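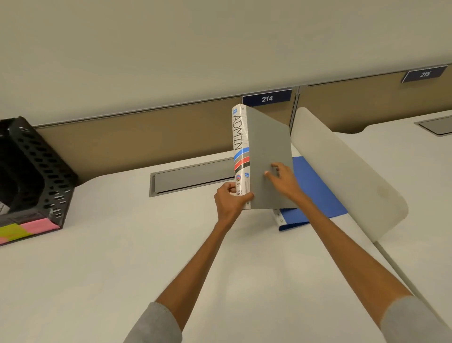 2022-07-26, glaze bench

Opened the kiln first thing and the Sumero tiles are so much better than last week's! The green has finally gone that soft pond color where it runs thick, and it only breaks to brown right on the texture ridges, where I wanted it. Three tiles on the Suven clay, one on the old buff stuff we still have in the bucket. The buff one is ugly. Kind of a wet cardboard look, with pinholes all along the bottom third, and I don't think it's worth chasing.

Batch was 800 g dry, with 194 g of that being the Ravo frit. I sieved it twice this time and let it sit overnight before dipping (last week I was in a hurry and dipped straight away, which can't have helped). Three-second dip, bottom third dipped again. It still settles like concrete. I had to go in with the long spatula this morning to get it moving, so next batch gets a bit more bentonite, mixed into the dry stuff before any water goes near it.
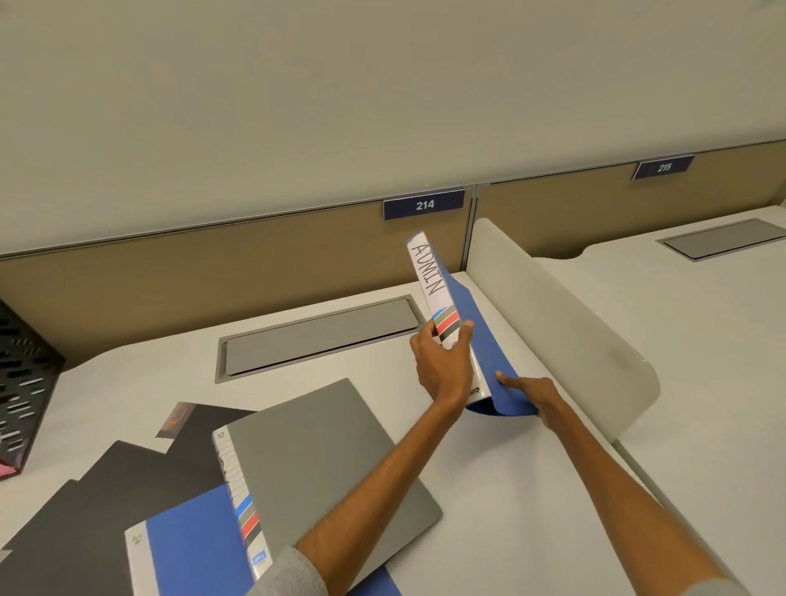
Crawling is what I really want to sort out. Test 813 has a bald patch the size of a fingernail near the top hole, and so did its neighbor, same spot on both. Adaeze Ezeani thinks it's grease from holding the tiles by the hole while we dip, and I'm inclined to believe her. My other guess was dust from the shelf over the wedging table. I went digging for what we did about crawling in January and it took me half the morning, all of it loose sheets, two of them stuck together with wax resist. I'm going to put the test sheets in proper binders with the name down the spine in black marker capitals, like the one that says ADMIN, so you can read it from the sink. One for greens, one for whites, and everything else can share. January's note, when I found it, said "wiped with sponge, seemed fine." Thanks, me.

Anyway, for the next round I'll wash half the tiles and leave half as they come off the shelf, and hold all of them with the tongs. Same bucket, same dip count. If the bald patch shows up on the unwashed ones only, it's dust, and I owe Adaeze a coffee for being wrong in the right direction.
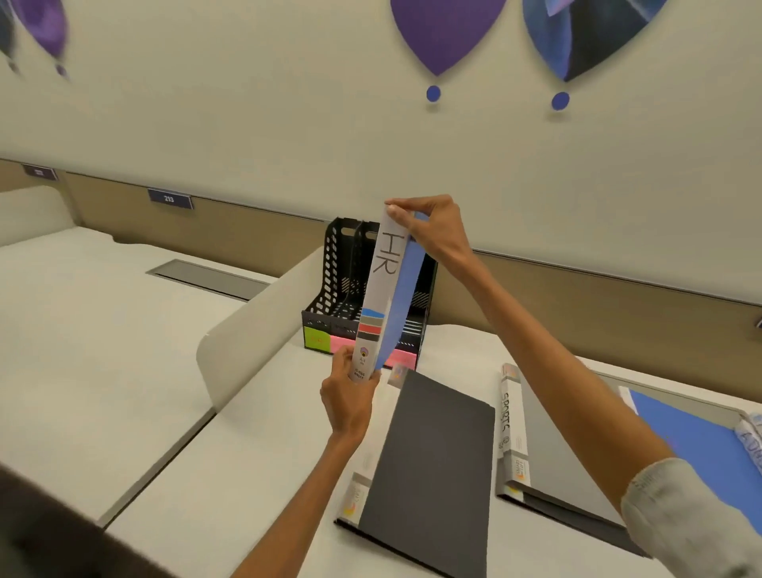
If it shows up on both lots then I have to look at the glaze itself, and I'd start by taking some clay out of the recipe or calcining part of it. I'd rather not, that'll shift the color and I only just got it! Putting them all on the middle shelf of the Imhof kiln, same cones as last time, no peeking before it's cooled off.

Also – we're low on cones and the small scale is drifting again. Tared it four times and got four answers. Use the big one for now, even for the oxides.

Still to do: scrape the kiln shelf under the buff tile, relabel the green bucket, mix more wash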